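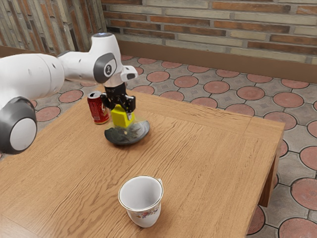 Carnodell, the table cell. Yellow block held over the dark plate.

Talks / Simulation / Keeping a cell running

Speaker notes – looking after Carnodell

Hi everybody, thanks for coming back from coffee. Give the folks at the back a second to sit down. (Check the clicker. It skipped twice in rehearsal.)

So I look after one robot cell. It has an arm, a gripper, a table, and a handful of things to pick up, and all of it lives on a server at Sikberg. You'd think a cell with no bolts in it would need no maintenance, and I thought so too when they handed it to me in March. I told my boss it would take up two hours a week. Please laugh here, the crowd at the Pylypenko building did.

What I want to talk about is the setup and the repairs. If you came for the learning side, the talk after mine is great and I'll be sitting in on it myself.

Start with the table. The very first thing I check after any change is where the tabletop is, and I mean the height the physics thinks it has, which can be different from the height you see on the screen. Somebody swaps in a nicer wood, the new model comes with its own idea of where zero is, and now every object either drops a hair when the run starts or gets shoved up out of the surface. We had a plate that hopped. Tiny little hop, right at the start of every run! It looked cute and it wrecked a night of results, so now I load the table with nothing moving and just watch it for a bit before I let the arm do anything.

(Slow down here, this is the part people write down.)

Then the gripper. Two fingers, and both of them have pads that need a friction setting. Too low and the block slides out on the way up. Too high and it sticks to one finger after you open, and you get a robot waving a block around like it has gum on its hand. I keep the pad numbers in one file, on their own, and that file has a note at the top asking people to come see me before they touch it. Some do.

Closing force is the other one. We run ours at 100 and I'm not going to pretend that means anything on your setup – it's just the number where our block stays put and doesn't shiver. Shivering is the thing to look for. If the fingers are closed and the block is buzzing between them, the two sides are fighting, and you want to back the force off before you go messing with friction.
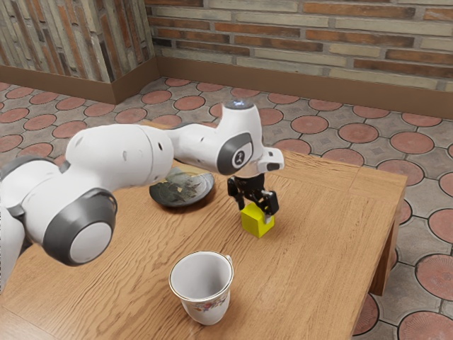
When I get a complaint that the arm is missing, I go to the grasp pose first and the block second. I jog the gripper down at a crawl, stop it with a finger on either side, and look at it from low down by the tabletop. You want the same amount of finger on the left as on the right. If it's off to one side, don't fix it by moving the block! I did that for most of a month. I'd nudge the block, it would work, and then the next layout would be off by the same amount the other way, and I'd nudge that too. The trouble was the tool offset the whole time. Somebody had measured it to the end of the flange and I'd been paying for it ever since. Okay, the somebody was me.

(Pause. If they look sleepy, tell the hopping plate story again with hands.)

Resets. This is where most of my hours go. After each run everything goes back to a start position, and Cultar, which is our job runner, kicks off the next one. If the reset happens while the fingers are still closed on something, the block gets yanked out from between them and can end up anywhere. I found one under the floor. So the order is open, wait, lift, and only then move the objects. The wait matters more than you'd think. We had it at zero, and once I gave it a real pause the weird failures dropped way off.

I also let a batch of 400 resets go by with no task at all, just putting things out and putting them back. Boring as anything. I start it before lunch and read the log with a sandwich. Anything that has drifted shows up in there, and small stuff like a cup is a good tattletale, because it's light and it has a handle that catches.

Last piece, backups. Before I change a setting I save the whole cell, and the file name says what I'm about to do in plain words. "Before pad change." "Before I get clever with the wrist." Version numbers never helped me at five in the afternoon with a broken cell, but those names do.

If there's time, take questions on the tool offset, there are always a few. The friction file layout is on the last slide and anyone can copy it. Remind them the room has to be clear for the next speaker, and unplug the adapter, it belongs to the front desk.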